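Week 3 handout: Where the dust goes
Household Textiles and Their Care
Notes by Decha Kongkaew, posted 13/08/2022

Okay, so last week we got as far as fibers and ran out of time right when it was getting good. I promised I'd write up the upholstery part, so this is that, plus some of the stuff I meant to say about pile and didn't. Bring it with you, because we'll use the rub test section in class.

First, a leftover question. Somebody asked why a sofa fabric and a shirt fabric made of the same fiber behave so differently. Mostly it's the construction. A shirt gets to hang loose and move with you. A seat cover is stretched over padding and stapled or zipped down tight, and then a full-grown adult slides across it every evening. The yarns are usually thicker, the weave is tighter, and there's often a backing stuck on behind to keep everything from shifting. Take that same cloth and try to make a blouse from it and you'll feel like you're wearing a placemat (I did this in college, with curtain fabric, and I have no regrets).

Heathered fabric

Heather just means the color is mixed before or during spinning. You blend fibers of different shades, spin them together, and the yarn comes out speckled. I love heathers for busy homes! A flat solid color shows every bit of lint, every water ring, every place the cat sat. A heather breaks the surface up so your eye skips over small marks. Please remember that the dirt is still there. I've had students tell me their chair "never gets dirty," and then we run a vacuum over it in class and look in the canister.

Texture does some of the same work, and it also gives crumbs somewhere to hide. So if you have a textured heather, vacuum it on a schedule and don't wait until it looks like it needs it.

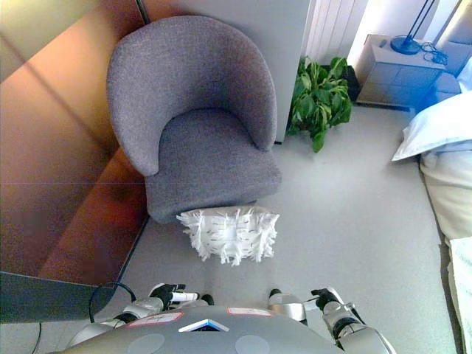
Reading time: 3 minutes

Shaggy and fluffy things are the other end of the scale. Long pile, especially in white, shows everything. Anything dark that lands on it stays up near the tips where you can see it, and grit works its way down to the base where you can't. Shake first, outside, and hard. Then vacuum with the brush roll turned off, or you'll wind the fringe right around it. I learned that on my aunt's bath mat and the smell of the belt is still with me.

Washing depends on the backing more than the pile. Check for cracking or a sticky feel underneath before you put it in a machine. Cool water, low spin, dry flat, comb with your fingers while it's damp.

The rub test

You'll see rub counts on sample cards. A machine rubs the fabric over and over and they record when it starts to wear. In class we do the poor man's version: 100 strokes with a dry white cloth, then 30 with a damp one. Look at the cloth for color and at the sample for fuzz. Theerawat Ratanaporn has kindly sent us swatches from the Tretano and Jollau lines, so everybody gets one of each. Write down what you see before you talk to your neighbor!

For next time

Read the care label on one upholstered thing at home and copy out the cleaning code exactly. W is water-based cleaner, S is solvent, WS is either, X is vacuum only. If the label's gone, write "no label" and tell me what you'd try first on a hidden spot. The wool unit has moved to November, so ignore the old schedule.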